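How do you keep small metal brackets sorted without scratching them up?

Posted by Shewit Dinsa
Tags: small parts, storage, workbench

Okay, so I finally started on the wall shelves for the back room (only been putting it off since October) and I have metal brackets everywhere. I bought them loose from Grekomon, the surplus place, because the price per piece was so much better, and they came all jumbled together in one sack. They're the folded kind, with a triangular side and a slot for the screw.

My plan was to put a black cloth down on the work table and move them into a shallow cardboard box as I check each one. The cloth is great, I can spot silver metal on it right away. The box I'm not so sure about. The brackets slide around whenever I carry it, the points dig into the cardboard, and I'm worried they're going to rub each other dull before I get a single one up on the wall.

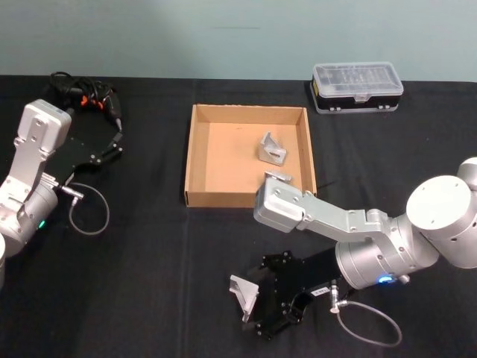
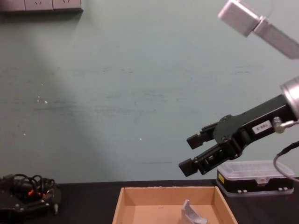 Adanech Assefa had the same trouble with cabinet hinges and told me to skip the box and string everything on wire through the slots, but that sounds like a pain when you only need two at a time. Has anybody found something better? I'd like to keep using cardboard if I can — I have a closet full of it. And do I need to stack them all facing the same way or is that overkill?

dovetail_dan
Cardboard is fine! I've kept brackets in it for years. What you want is a liner and some dividers. Cut a piece of old felt or a worn-out T-shirt to fit the bottom, then cut strips from another box, notch them halfway through and slide them together into a grid. I do 16 little sections in a big tray but for pieces with a flange sticking up you'll want fewer and wider ones, maybe seven or so, or you'll be fishing around with your fingertips and cussing.

Facing them the same way does help. Nest the triangular sides together like spoons and they stop sliding, and you get a lot more in. Slip a bit of paper between them if you care about the finish. Mine are going to be painted so I don't bother.

Also write the size on the outside of the box, front AND one end. I have three boxes with a label that only faces the wall — so smart.

mrs_pickett
Just buy a plastic organizer.

Gashaw
Agree with the felt, don't agree about the T-shirt, it bunches up and the points catch in it. Wire isn't so bad either if you use a big loop and twist it shut once. I keep over 700 washers and brackets that way on hooks and can get two off in 20 seconds. Whatever you pick, pull out any bent ones before you store them. I put one up without checking and that shelf still leans to the left.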